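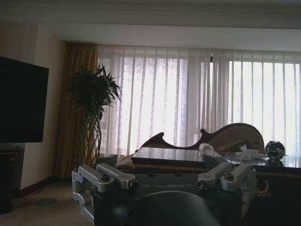 Golnar Dehghan replied at 4:10 p.m. that the thermostat had dropped off the Wi-Fi again after lunch, and that restarting the Brondeo hub only brought it back until the next schedule change.

Status: reopened
Product: Brondeo hub with Gevinel thermostat
Error shown in app: 301, device not responding

Notes from first call
Customer has one hub and one thermostat, both added through the Skikeck app. Schedule has 5 entries. Thermostat holds its last setpoint when it goes offline, so the room still heats, but the app shows the old temperature and won't accept changes.

Tried so far
Removed and re-added the thermostat. No change.
Changed the router from automatic channel to a fixed one. Stayed online overnight, then error 301 at the first morning entry.
Replaced the batteries. No change.
Turned off the Heydari voice link. No drops while it was off.

The last one looks like the cause. With the link on, the hub log shows the same setpoint sent 4 times in a row at each schedule change, and the thermostat stops answering after the last one. The log also has the link polling every second. Default is every 300 seconds.

Asked customer to unlink Heydari, delete the duplicate schedule on that side, then link again and leave polling at the default. The schedule should be kept in Skikeck only.

Customer asks if the away setting will still work by voice. Yes, once the link is back.

Waiting on a fresh hub log after the next morning entry. Ticket stays open until then.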